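The workshop of Sabina Říha is behind the old dairy in Jeltosden, and you find it by the smell of cutting oil. She repairs gears and the parts that live beside them: washers, spacers, bushings. Her customers are mostly owners of small mills and presses which are too old for the catalog. Last year she finished 412 jobs, and she keeps a paper card for each one.

I came in February, when the stove was working all day and the window was white. On the bench were the pieces of a feed drive from Parden, a village mill that grinds spelt. Sabina does not begin with the measuring tools. She begins with a dark cloth.

"On bare wood I see nothing," she told me. "On dark cloth the metal shows me its edges."

So the parts go on the cloth, large ones and small ones together, and she looks at them for a long time before she picks up anything. Straight teeth are simple to cut, she says, but they are also simple to judge badly. A bright face can make you believe the whole gear is good, and the flank of the tooth, where the work is done, can be much darker and tell another story.
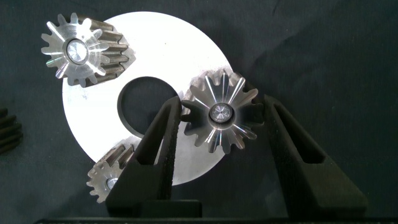 ## What the flat ring does

People ask about gears and forget the ring. Sabina had a customer who bought new gears 2 times for the same machine, and both times the noise came back. The fault was in a worn spacer. A flat plate with a hole in the middle looks too plain to cause trouble, but it keeps the distance, and small scuffs on it are worth reading with a fingernail.

Her colleague Tatiana Jireš does the cleaning and the final fitting. She uses a soft brush along each tooth and never a wire one. The finished parts are wrapped in waxed paper and go on the shelf with their card. The card for the Parden mill is number 433, and it is still open.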